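My three months with the county records desk

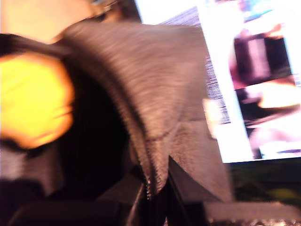 Gray cloth, folded over and blurred.

So back in April I asked Flollberg County for the inspection reports on the Rovberg footbridge. I walk over it most mornings and one end has been fenced off forever, and I figured somebody had written down why (they had, as I later learned, in 14 separate reports!).

The form asked me for the "record series title." How would I know that? I don't work there. I put "bridge stuff, please" and got a letter back saying my request was too broad. I tried again with dates, and that time they told me it would cost $200 for search and copying. Two hundred dollars, for papers my taxes already paid to have typed up!

I do get the other side of it. The Hrynyshyn branch office has one counter open, and I'm sure they get requests from people who want every email ever sent. A fee keeps some of that down. But it also keeps down people like me, and I think that's a bad trade. If a report is finished and signed, put it on the website the same week. The county already pays for Fultico, the online filing system, and the parks department posts its mowing schedule there, for crying out loud.

I appealed the fee, which took one page and a stamp. On 27th May a fat envelope showed up with 8 of the reports and no bill. The other six are "under review," whatever that means for a bridge inspection from years ago, so I've sent in another form asking for those. I used the proper series title this time.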